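3.2 Gathering the demonstrations

We gathered all our examples in simulation, in a workshop scene we call Oston. I'll admit I got fond of the place - it has two arms sharing one long white table, a tool board on the wall, and enough clutter to keep a policy on its toes. The task in this section is the red container with the big black handle, and everything else on the table is there to distract.
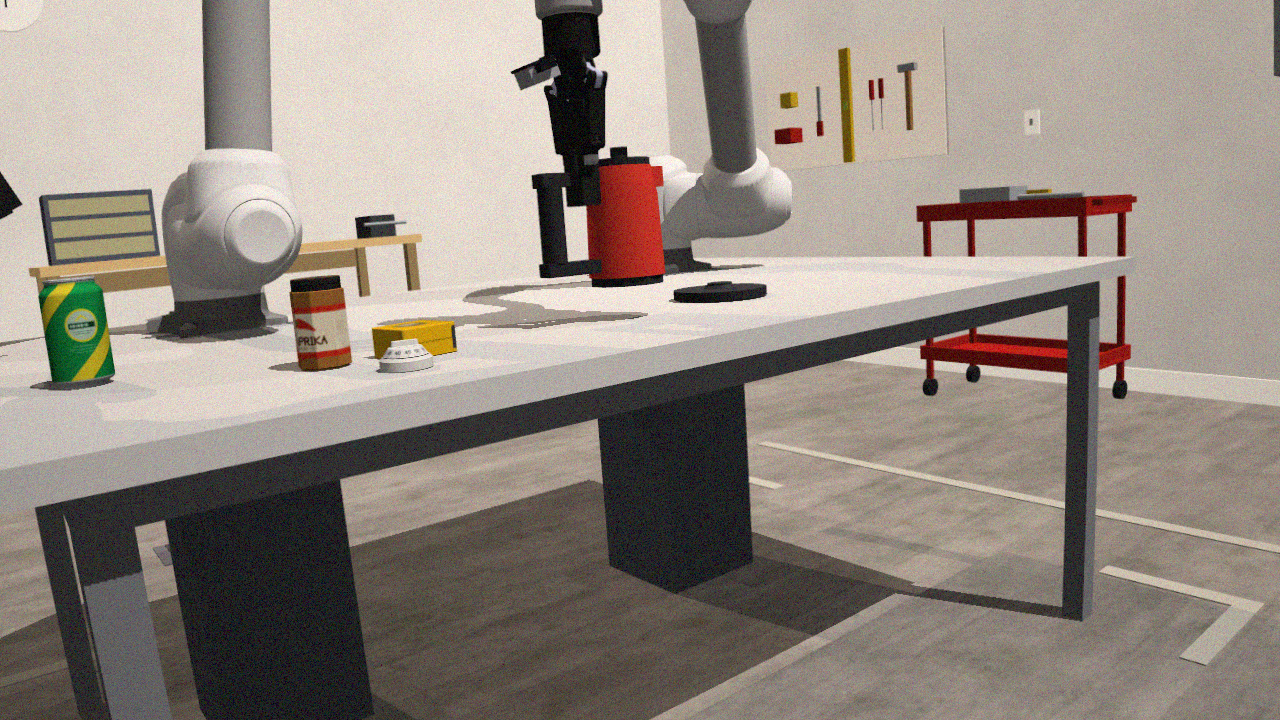 I drove the arms myself through Presona, our teleoperation tool, and recorded 100 episodes over a couple of weeks in January. I threw out 6 of them where I had simply dithered too long (my fault, no excuses!). Each one was saved at 20 steps per second, and we trained with a batch size of 32.

At first I always went for the handle from the same angle, and the policy happily copied my habit and fell apart whenever the start pose moved. So I began mixing up my approaches - a bit higher, a bit slower, sometimes from the other side - and the later episodes are a lot messier for it.

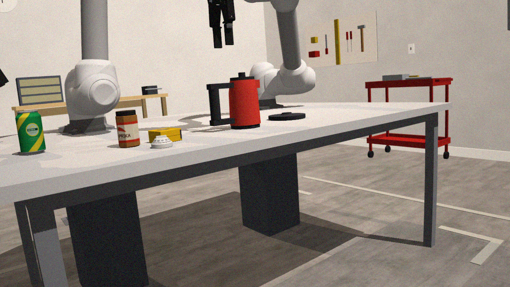
Figure 3. The Oston scene in simulation, with an open two-finger gripper above the table.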